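Magdy Kamel
Okay, I finally made the switch to cloth napkins and I have OPINIONS. Short thread!

First, I didn't buy a matching set. I picked up a pile of secondhand cotton ones at the June swap in Malluvik and they're all a bit different, stripes, checks, one with little lemons on it. I love every single one.

Wash them before you use them, even if they look clean! Mine went in warm for 45 minutes and came out so much softer (the striped ones shrank a little, oh well).

I don't iron. I shake each one hard, smooth it flat on the counter with my hands, fold in half, then in half again. 20 napkins is one podcast episode, easy.

Gingham is my favorite thing to fold, by the way. The checks give you lines to follow, so your edges can come out straight even when you're half asleep.
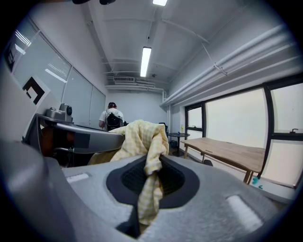

And pale yellow gingham just makes a Treltport winter breakfast feel like a picnic!! I'd take a whole tablecloth of it.

Next up is dish towels. If you've got a good way to fold the long skinny ones, please tell me, mine keep sliding off the shelf.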